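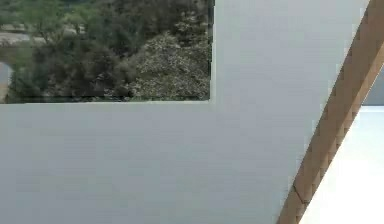
Lista: flustico-dados
Assunto: Re: episódios do lote Irent – o que entra e o que fica de fora
Data: seg., 11 de março

Oi gente,

escrevendo rápido entre duas reuniões, desculpem os erros. Respondo ao Sheldon por partes, a mensagem dele vai citada aqui embaixo pra quem entrou na lista agora.

Sheldon Sutherland escreveu:
> Pessoal, rodei a exportação do simulador ontem à noite. São 1.209 episódios
> no lote Irent, todos com instrução em texto. O problema é que em muitos a
> câmera do punho passa um bom tempo sem ver nada de útil, só parede e
> mobília. O Gagnon (o script, pra quem não conhece) marca esses trechos como
> "vazio" e joga fora. Minha dúvida: deixo ele cortar ou não? Segunda dúvida:
> as instruções estão muito parecidas umas com as outras, "vá até X", "pegue X".
> Alguém reescreve? Terceira: o lote Istent continua com a resolução antiga,
> vale renderizar de novo?
> Preciso fechar isso antes do próximo treino.
> Sheldon

Primeira dúvida: não deixa cortar. Ou pelo menos não desse jeito. O Gagnon olha variância de pixel e mais nada, aí parede lisa vira "vazio" e pronto. Só que a política vai passar por esses trechos tambem quando estiver rodando. Se ela nunca viu parede no treino, trava na primeira. Já tivemos isso no lote Istent, lembram? O modelo ficava girando no lugar. Corta só quando a ação for zero E a imagem não mudar, as duas coisas juntas. Trecho com movimento fica, mesmo feio.

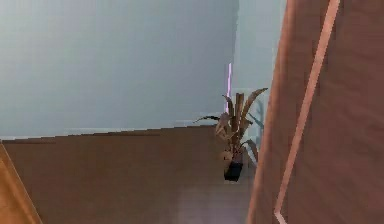 Sobre as instruções, concordo, estão pobres. Quem escreveu (eu, em boa parte) foi no piloto automático. Queria frases com relação espacial, do jeito que alguém falaria em casa. Tipo "vá até a planta no vaso escuro, perto do canto da parede", ou "a planta à esquerda do painel marrom alto". Uma frase só por episódio é pouco, queria 3, com palavras diferentes mesmo, não trocar "vá" por "ande" e chamar de paráfrase. E por favor nada de nome interno de asset na frase, achei vários com o código do objeto no meio.

Cuidado com esquerda/direita: é sempre do ponto de vista da câmera no primeiro quadro do episódio. Tem anotação no lote que usa o mapa da casa como referencia e fica tudo trocado. Se der dúvida, deixa sem lado. Melhor frase vaga que frase errada.

Terceira, a resolução. Eu não renderizava de novo agora. Custa fila e a fila tá cheia. Sim, as bordas saem em degrauzinho, folha fica meio borrada, mas o codificador reduz tudo na entrada de qualquer forma. Se na avaliação aparecer erro em objeto fino a gente reabre a conversa. Em junho devemos ter mais máquina – até lá, fica como está.

Outra coisa que o Sheldon não perguntou mas eu queria deixar registrado: os episódios que falharam. Não apaguem!! Põe o campo sucesso = 0 e manda junto. O treino por imitação filtra, mas o classificador precisa deles e da última vez tive que gerar tudo outra vez por causa de uma limpeza bem intencionada.

Pendências então:
– Sheldon: mudar a regra do Gagnon, rodar de novo só o filtro (não a exportação inteira)
– eu: reescrever as instruções, começo hoje
– alguém: conferir se a divisão treino/validação é por casa e não por episódio. Desconfio que tem 2 casas aparecendo nos dois lados

Quem pegar essa última avisa aqui na lista, não no privado, senão fazemos dobrado.

Fui, tenho reunião.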